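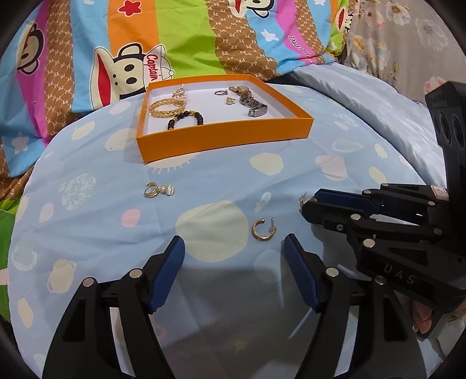
Software Notes: Storna 3 and the small-object problem

The perception and tooling group has finished moving its demonstration pipeline to Storna 3, the release that was started in February. Most of the changes are under the hood, but anyone who pulls processed recordings from the shared store will notice a few of them right away.

The main reason for the rewrite was small things. The older version of Storna was built around kitchen and workshop tasks, where the objects are cups, jars and hand tools. It did well on those. When the group began working with jewelry sorting recordings from the hand-held grippers, the segmentation step often merged an earring with whatever was next to it, or dropped it altogether. A twisted gold hoop with its post sticking up covers very few pixels once the image has been scaled down for the network, and a patterned bedsheet under it gives the model plenty of other round shapes to find.

Mitra Naseri, who leads the perception work, said the first fix was to stop scaling down the whole image. Storna 3 now keeps a full-resolution crop in front of the jaws and runs a second pass on it. The crop follows the gripper pose, so it costs little when the hand is moving across open space and does its real work in the last part of the approach.

"We were spending most of our compute on the background," Naseri said. "The pillowcase was getting the same attention as the earring."

The second change is in how the two grippers are handled. In a two-handed recording, each gripper regularly comes into the other one's view. The old code treated the visiting gripper as an unknown object and sometimes tried to plan a grasp on it. Mugo, the calibration tool, now publishes both poses on a common clock, and Storna masks the second gripper before it looks for anything to pick up. Time offset between the two sides has to be under 10 milliseconds or the recording is flagged. Flagged recordings are kept, but they do not go into training until someone has looked at them.

On the planning side, Collora has a new cost term for thin objects. Rings, bangles and watch straps can be gripped from several directions, but many of those grasps leave the jaws pressing down into the cloth, which then bunches up and moves the neighboring pieces. The new term favors closing across the thinnest part of the object and lifting straight up before any sideways travel. When the target is a box, as it is in the jewelry task, the planner also checks the height of the wall on the way in. It does not yet know about lids, and that work is scheduled for the next release.

The group tested the full chain on 200 recordings held back from training. Missed objects were down by nearly half compared with the previous version. Pearl and translucent pieces are still the weakest category, and bright highlights on polished gold continue to throw off the depth estimate. Naseri said a better answer for highlights will probably have to come from combining several views over time, and there is a branch open for anyone who wants to try it.

Users should note that label files written by earlier versions will not load in Storna 3. A conversion script is in the tools folder of the Skikumari repository. It handles single-gripper and two-gripper recordings, but it needs the original Mugo calibration file in the same directory. Allow 7 minutes for an average session. Old label files will stay on the server in read-only form, and requests for help with the conversion can go to the tooling list.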